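Reading time: 2 min

Review: Juscombe handling-rules kit, release 9

Juscombe sells a rule checker for simulated kitchen manipulation. It loads beside the simulator, reads joint states and contact forces, and reports each point at which a run departs from the rule file. I used it for 2 weeks on utensil handling with a parallel-jaw gripper. The supplied rules cover approach, grasp, carry and release. All tests were in simulation, and nothing below should be read as a finding about hardware.

Installation is one package and one configuration file. The file is plain text and the rules are numbered, so a flagged event can be traced to its clause without opening the manual. Units are stated on every line. The Farix checker, which I used before this, leaves them to a separate table.

The grasp section is the strongest part of the kit. For flat tools it asks for contact on the handle only, both finger pads bearing on it, and the working end clear of the fingertips. 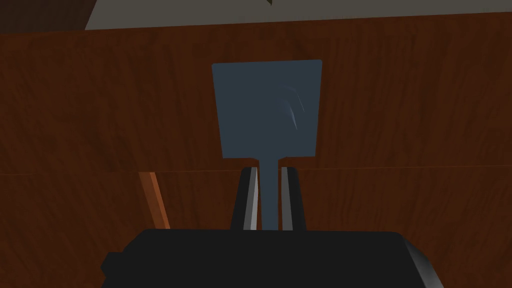 Force limits are set per object class. The default for thin handles is conservative, and I raised it after the checker reported slip on fast wrist rotations. Raising it requires a written reason in the file header, and the run won't start without one. I consider this good practice and would like to see it in other tools. The reason field does accept a single space, which should be fixed.

The carry section is weaker. It limits speed but has no clause on tool orientation, so a blade can sweep edge-first through a shared area without a warning. Wian Makhubela at Ragnarsson sent me a short add-on rule that covers this. It worked without changes and ought to be in the base file.

Approach rules require the jaws to reach full opening before the final descent begins, and the palm to hold a minimum clearance from any fixed surface. 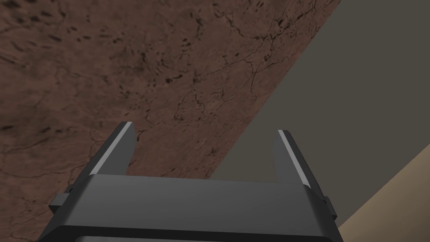
Clearance is measured from the collision mesh – not the visual mesh – and the two can differ by several millimeters. The manual mentions this once, in an appendix. Anyone importing a gripper model should compare both meshes first. With the Fostik model I loaded, the collision hull was larger than the visible housing, and early runs were flagged for contacts that I could not find on screen.

Logging is complete but verbose. One batch of 3000 runs produced 1394 warnings, most of them repeats of the same clearance clause. There is no option to group them. I wrote a short script to do it, and the grouped list fit on one page.

Recommended for teams that already keep a written handling standard and want it checked on every run. Teams without one will get the vendor's defaults, and should read the carry section closely before relying on them.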